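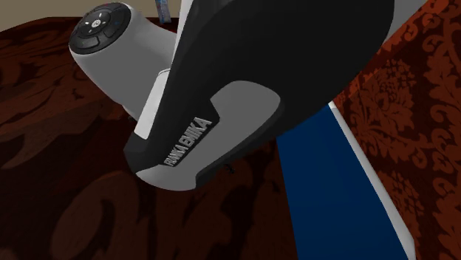 Figure 3.1. Simulated arm over the tabletop, external view.

Section 3. Preparing the Simulated Workstation

3.1 Purpose

This section sets out how members of the Cultus Secondary Robotics Club prepare a simulated workstation for the Pindwood Manipulation Challenge. It applies to all team members who run, record or mark trials. Members who have not completed Section 2 (accounts and safe use of the lab computers) must do so before continuing.

All work described in this section takes place in the Codidari simulator. Physical equipment is covered in Section 6 and must not be switched on during a simulated session.

3.2 Before you start

Each team requires one lab computer, a team login and the current scene package. The package for this season replaces the one issued in January. Scores recorded with the January package will not be accepted.

Note: The scene package takes up 2,352 megabytes. Load it from the club drive and do not download a separate copy to your home folder.

3.3 Loading the scene

1. Log in with the team account and open Codidari.

2. From the Scene menu, choose Open Package, then select the package named Kalniņš. Teams in the junior division use the same package with the time limit turned off.

3. Wait until the status bar reads Ready. Do not move the arm while textures are loading.

4. Open the external view and compare it with Figure 3.1. The patterned brown tabletop and the arm, with its maker's lettering, should both be drawn in full. If surfaces appear flat white or are missing, close the program and repeat from step 2.

5. Enter the seed number printed on your team's trial sheet. The practice seed is 246. Competition seeds are issued by the marking supervisor on the day.

Caution: Changing the seed after a trial has begun voids the trial. Record the void on the trial sheet and begin again with the next seed listed.

3.4 Setting up the gripper view

6. Switch to the gripper view. Both fingers should be visible, reaching up from the lower part of the window. If only one finger can be seen, choose Reset View.

7. Check the lighting level. The gripper view is dark by design in this package, and the black parts of the gripper may show only as faint edges and dull highlights. Teams may raise the brightness of their monitor. They may not edit the lighting values in the scene file.

8. Using the jog keys, bring the arm to a position where the black-and-white object can be seen beyond the fingers. Keep the speed setting on Low for this step.

9. Locate the red dashes along the object's narrow ribbed section. Use them to judge which way the object is lying before you plan an approach. The pale characters near the object cannot be read reliably at this angle and must not be used as a reference.

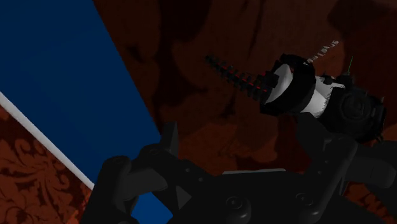
10. Save the position under your team name, followed by the trial number.

3.5 Recording a trial

11. Select Record. The program stops by itself after 2,000 steps.

12. Keep your hands off the keyboard when the program is running a script. Manual and scripted control may not be combined in one trial.

13. When recording stops, save the log to the team folder and have a second member initial the trial sheet.

Note: A log with fewer steps than the full count is accepted only if the arm reached its goal early and the status bar shows Complete.

3.6 Closing the session

Return the arm to its home position, close Codidari and log out of the team account. Questions about this section should be sent to the club supervisor, Rui Teixeira, through the school office.

Section last revised 27 Jul 2025.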